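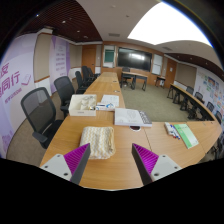

Konferenztisch, Stand vor der Einlagerung

Suche im Archiv
Listen durchsuchen Los

Betreff: Re: [raum-liste] Material auf dem langen Tisch, Zuordnung und Ablage
Von: Tshepo Magagula
Datum: 2019-02-13

Hallo Kieran, hallo Liste,

Antworten zu den einzelnen Punkten unter dem Zitat.

> Kieran Geraghty schrieb:
>
> Der Konferenztisch wird für das Treffen mit Trellow benötigt. Bitte klären,
> 1. was davon ins Materiallager geht,
> 2. ob der Karton inventarisiert ist,
> 3. wohin die Druckschriften gehören,
> 4. ob die Bestuhlung so bleibt.
> Laut Liste vom Oktober sollte auf dem Tisch gar nichts dauerhaft liegen.
>
> Kieran

Zu 1: Ins Lager gehen der Karton und das Handtuch (cremefarben, blassgelbes Zickzackmuster). Das Handtuch zählt nicht zum Bestand der Teeküche und bekommt ein eigenes Etikett, Kategorie Textil. Bitte vorher neu falten, Kante auf Kante - im Regal ist das Fach nur 15 cm hoch. Die Marker mit den roten und blauen Kappen bleiben im Raum und kommen in die Schale am Whiteboard. Wer sie einsortiert, macht bitte gleich auf Schmierpapier eine Strichprobe und entsorgt, was nicht mehr schreibt.

Zu 2: Der weiße Karton steht offen und hat noch keine Inventarnummer. Es sind mehrere Teile in durchscheinender Verpackung darin, außerdem ein kleiner Zettel. Den Zettel bitte im Karton lassen, bis der Inhalt mit der Bestellung bei Dehghan abgeglichen ist. Die Bestellung umfasst mehrere Positionen, die Teillieferungen sind in der Tabelle bisher nicht getrennt erfasst. Erst nach dem Abgleich schließen und beschriften, Etikett auf die Stirnseite, nicht auf den Deckel. Nummernkreis für Kleinmaterial beginnt bei 2.000, die nächste freie Nummer steht in der Tabelle.

Das Blatt mit den kleinen Diagrammen und das weiß-blaue Päckchen, das teilweise über seiner Unterkante liegt, würde ich bis auf Weiteres zusammen in eine Klarsichthülle stecken. Ob beides zum Karton gehört, kann ich nicht sagen. Falls jemand auf der Liste es weiß, bitte kurze Meldung.

Zu 3: Das große weiße Buch kommt in den Schrank mit den Überformaten, liegend. Stehend verzieht sich bei dem Format der Einband. Das grüne Heft geht in den Stehsammler "Clurkier", sofern dort noch Platz ist, sonst daneben. Für beide gilt die übliche Ausleihe mit Eintrag ins Heft an der Schranktür.

Offen ist noch das kleine runde dunkle Teil mit dem weißen Rand beim Buch. Könnte eine Rolle Klebeband sein oder ein Deckel. Klebeband in die Schublade, Deckel zum Karton legen und mit abgleichen.

Zu 4: An der linken Längsseite stehen fünf schwarze Bürostühle, die können so bleiben. Beim Umstellen der Tischsegmente bitte zu zweit anfassen und die Stoßfugen danach prüfen. Beim letzten Mal war am Eckstück ein Versatz, und Papier ist beim Schreiben an der Kante hängen geblieben.

Für die Reinigung der Platte reicht ein nebelfeuchtes Tuch, kein Scheuermittel. Das helle Holz nimmt Markerfarbe schnell an, deshalb die Marker vor dem Wischen wegräumen.

Die Tabelle aktualisiere ich, sobald die Nummer für den Karton vergeben ist.

Gruß
Tshepo

--
raum-liste, Standort Gorkevthorpe

Weitere Beiträge in dieser Liste
Etikettendrucker: Rolle mit 200 Stück nachbestellt
Schlüssel Überformatschrank
Re: Re: Stehsammler, Beschriftung vereinheitlichen
Raumbelegung Trellow, Änderung der Uhrzeit
Nummernkreise Kleinmaterial und Textil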